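Reference > Textiles > Fabric structures > Rib knitting

Rib knitting

Rib knitting is a method of producing weft-knitted fabric in which columns of knit stitches alternate with columns of purl stitches on the same face. The resulting fabric shows raised vertical ridges, called ribs or wales, separated by recessed channels. It stretches readily across its width and recovers its original dimensions when released. Rib fabrics are used for cuffs, collars, waistbands, hat brims and the upper portion of socks.

Structure

In plain (jersey) fabric every loop is drawn through in the same direction, so the two faces differ and the cut edges tend to curl. In rib fabric the loops of neighbouring wales are drawn in opposite directions. The knit wales move forward and the purl wales fall behind them, and the fabric closes up sideways like a shallow concertina. When it is pulled across the width, the hidden purl wales come into view. The curling forces in adjacent wales cancel out and the fabric lies flat.

Ribs are named by the number of knit and purl wales in one repeat. The 1×1 rib has a single knit wale followed by a single purl wale and is the simplest form. The 2×2 rib is deeper and more visible from a distance. Uneven repeats such as 3×1 and 5×2 are mostly decorative. In broken rib, the positions of knit and purl are exchanged after a set number of rows, and much of the sideways elasticity is lost.

Hand production

Hand knitters form ribs by moving the yarn between the front and back of the work as they change from knit to purl. Needles one or two sizes smaller than those used for the body of the garment are usual, as a firmer stitch recovers better. A loose cast-on is needed at an opening that must pass over the heel or the head. Tubular and long-tail cast-ons are both common for this purpose.

Changes of colour need some care. When a new colour begins on a purl stitch, the loop of the old colour shows on the right side as a broken line. Most patterns avoid this by working the first row of the new colour in plain knit and resuming the rib on the next row. Other designs keep the rib in a single colour and place any stripes in the plain section.
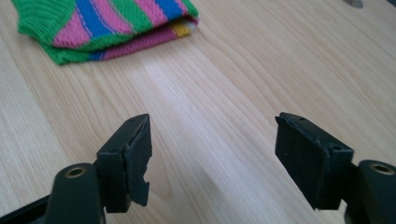
Machine production

Domestic and industrial machines make rib with two sets of needles. On a flat machine the two beds are set at an angle in an inverted V. On a circular machine one set stands in the cylinder and the other lies in the dial. The needles of each set are offset so that they pass between those of the other, an arrangement known as rib gating.

The Meronar mill at Lultdale kept flat rib frames for collar and cuff work. Its stock ledger lists 1324 cuff blanks for the September quarter and 1101 for the quarter following. Shoaib Tarar's notes on the mill record that blanks were knitted in a continuous strip, with a draw thread between each piece, and separated by hand.

Sock machines often have a ribbing attachment fitted above the cylinder. The operator transfers alternate loops to the dial needles, knits the cuff, and returns the loops to the cylinder before starting the leg.

Properties and care

Elasticity depends on the fibre as well as the structure. Wool recovers well. Cotton and linen recover poorly and are often knitted together with a fine elastic yarn. Ribbing should be washed at up to 30 degrees and dried flat without being pulled sideways. Steam pressing flattens the ridges and can permanently reduce recovery.

See also: Double knitting; Gauge (knitting); Interlock; Jersey fabric

Last updated: Tuesday, by Tainá Xavier
3 comments | 11 shares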